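Três dias em Curnby, sem carro e sem pressa

Cheguei a Curnby às seis da manhã, de comboio noturno, com uma mochila pequena e um par de sapatos errados (já lá vamos). Tinha lido que a vila se via numa tarde. Quem escreveu isso de certeza não subiu ao miradouro de Zakaria!

São 283 degraus até lá acima, e digo o número com autoridade porque está pintado no último. Subi de sapatos de sola lisa, agarrada ao corrimão, a prometer a mim própria um pequeno-almoço enorme. Lá em cima vê-se o rio inteiro, os telhados, a ponte velha e, ao fundo, a serra de Grusness, que em janeiro costuma ter neve até meio da encosta. Fiquei quase uma hora, sentada no muro, a comer bolachas.

O pequeno-almoço foi no Prornetti, na praça do mercado. Peçam o pão de centeio com queijo de ovelha e não se deixem convencer pelo menu turístico, que custa o dobro e traz sumo de pacote. Foi ao balcão que conheci Jhair Muñoz, que guia caminhadas na serra há anos e me desenhou num guardanapo o percurso para o dia seguinte. Ainda tenho o guardanapo.

O autocarro para Grusness sai às oito, da paragem por trás dos correios, e leva 38 minutos. O último regressa às cinco da tarde - não o percam, porque táxis por ali é coisa rara. O trilho do Jhair começa junto à capela e sobe devagar pelo pinhal. O cume fica a 1.473 metros, mas eu parei no abrigo dos 1.000 e não me arrependi nada: havia sopa, havia lareira, havia um cão enorme a dormir atravessado na porta.

O terceiro dia guardei-o para não fazer grande coisa. Andei pelas ruas de trás, comprei umas botas decentes (tarde demais, eu sei) e acabei na pensão, mesmo ao lado da ponte. Os quartos são simples e os da frente apanham o barulho do mercado logo às seis, por isso peçam um virado para o rio. A sala comum fica aberta até tarde e foi lá que passei a última noite, a discutir com um casal holandês se valia a pena seguir para a costa.

Eles foram. Eu apanhei o comboio das dez para casa, com meio queijo na mochila e as botas novas ainda a magoar nos calcanhares.

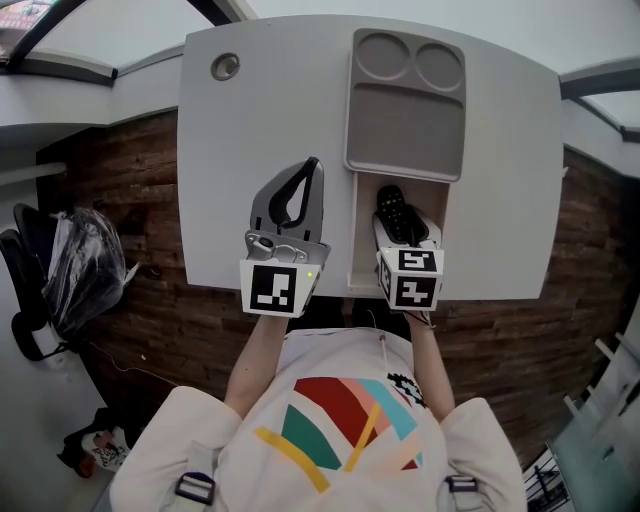
Comando preto preso na garra da direita, sobre a mesa cinzento-clara.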